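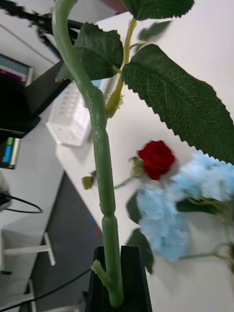 Home | Course notes | Materials | Contact

Faux Flowers for Table and Window, handout 2
Lizeth Mosquera, Lullmont evening classes
November

Carrying on from last time. We got as far as sorting and left the cutting, so cutting is first tonight. Pliers and snips in the tray by the door, sign them out please, two pairs went astray last term.

Stems

Artificial stems are mostly a wire with plastic over it. Thin ones bend by hand. The thick tubular sort don't, or they bend once and kink and you're stuck with it. Look for a joint ring before you do anything - often the stem is made in two parts and pulls apart there, so you can shorten it without cutting at all. Stubby side branches: leave on till the end. They stop a stem spinning in the vase.

Cutting: measure against the vase first, outside the glass, head at the height you want it. Mark with tape. Cut lower than the mark. You can take more off, you can't put it back (everybody does this once, I did it with a whole box of Pai lilies).

Thick stems need the wire cutters, not the snips!! Bend back and forth at the cut if it won't go through. Goggles on for this bit, ends fly.

Leaves

Come squashed in the packet. Open each one out with your thumb along the middle vein, then curl the tip down slightly. Big serrated leaves go low, near the rim, where they hide the workings. If a leaf slides down the stem push it back up, tiny dab of glue underneath. Tiny. Fuzz and loose threads at the joins get trimmed with nail scissors, don't pull them or the whole lot unravels.

Laying out

Always lay the lot flat on the table before anything goes in a vase. White table if you can get one, the colours show truer. Roses and hydrangeas this week: 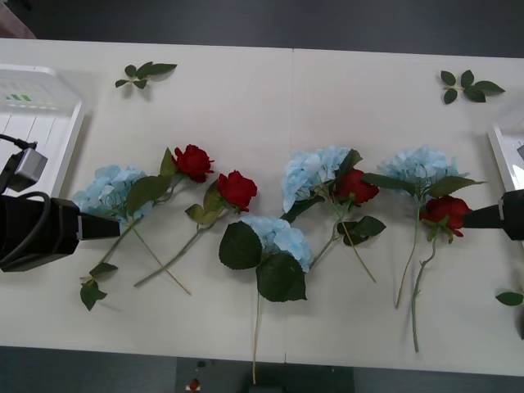

Handout 2 - page 4

Four of each, blue then red then blue and so on along the row. Heads don't need to line up and stems can cross, it's only so you can see what you've got. Check for:

- heads facing different ways. If they all look straight up the finished thing looks like a tray of buns
- leaves doubled up next to each other. Turn one stem over
- stem lengths. Hydrangeas are top heavy so they generally want to be the shorter ones in the vase

Red against pale blue is a strong contrast. Some of you won't like it. Prakash Achari did his with the roses all pushed to one side at the Lostville show and it was much calmer, worth trying. Or sink the roses a bit lower so the blue comes forward.

Order in the vase

Hydrangeas first, they make the shape. Then roses in the gaps. Then any spare greenery. Turn the vase as you go, dont just work from the front.

Cleaning

Cool hairdryer or a soft paintbrush. No water on fabric petals untill you've tested one at the back, reds can run.

Next time

Bring: one vase, narrow neck, and an old tea towel. Sixty minutes for the arrangement, then we look round at each other's. Indness foam is in the cupboard if you want it but try without first.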